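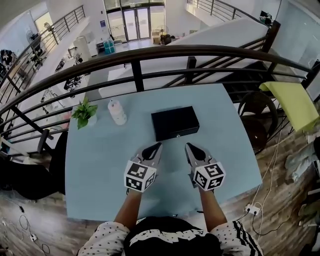
Black box with a silver latch on a light blue table.

How to keep your hunting clothes free of smell before the season

By Jhun Belmonte, 11 March 2006

I learned to hunt as an adult, in a country which was not my first, and my early mistakes were almost all with scent. I sat well, I shot well at the range, and the deer went around me every time. An older member of my club at Hennessy smelled my jacket and told me it smelled like breakfast. After this I began to wash and store my clothes in the way I explain in this page.

What you need

A soap without perfume. I use Odora, but any soap for hunters is good if the label says it has no brighteners. You also need a clothes line outside, a storage tote with a tight lid, and some dry leaves or pine needles from the place you hunt.

Step 1. Clean the washing machine

Run it one time with hot water and no clothes. The old detergent stays in the drum and in the small drawer, so wipe the drawer by hand. I forgot the drawer for two seasons.

Step 2. Wash

Turn everything inside out and close the zippers. Wash base layers at 90 degrees Fahrenheit, and wool by itself in cold water. Do not fill the machine more than half. Never use fabric softener, and if your family uses it, do the rinse twice. Read the label of your rain shell first, because some of them cannot be washed with soap at all.

Step 3. Dry

Hang the clothes outside, away from the road and the grill. In January I hang mine in the shed, where it is 40 degrees and slow, and I leave them for two days. The dryer is possible on low heat, but take out the paper sheets and clean the filter.

Step 4. Store

Fold the clothes only when they are fully dry. Put them in the tote with the leaves in a cloth bag on top. My tote is a Bellix of 55 quarts and it takes one full set with gloves and hat. Boots go in a different one, as rubber gives its smell to everything.

Step 5. Dress at the field

Drive in normal clothes and change when you arrive. Buy your gasoline the evening before. I keep the tote in the bed of the truck with the lid closed, and I put the boots on last, standing on a piece of old carpet.

How often

I wash base layers after each hunt and the outer jacket after each third one, or sooner if I was sweating on the walk. The Lestent carbon liner is different: air it outside and follow the paper that comes with it.

You still must watch the wind. If it blows from your stand to the trail, choose another stand that day.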